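Ticket 115: Ollholm break room, dish robot
Status: open

9:10 — Wrist camera washes out near the window. Lowered exposure to 32, picture below.

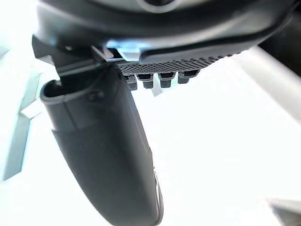 Wrist view, background still very bright.

Reloaded the Smits profile and reran the sink job.
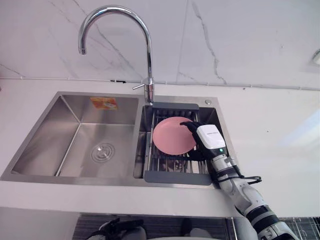 Pink plate at the rack, right gripper on the rim.

Plates are going great! Mugs still need work, so grip delay is now 900 ms on both arms.
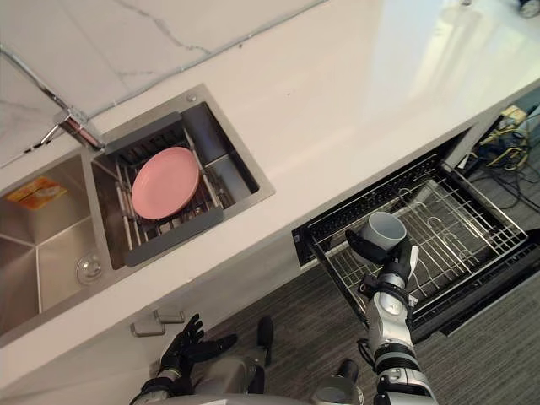 Reception used to lose half of lunch to dishes, and now they only check the racks — they love it. They'd like a pause button by the door. Leaving this open for 2 more shifts.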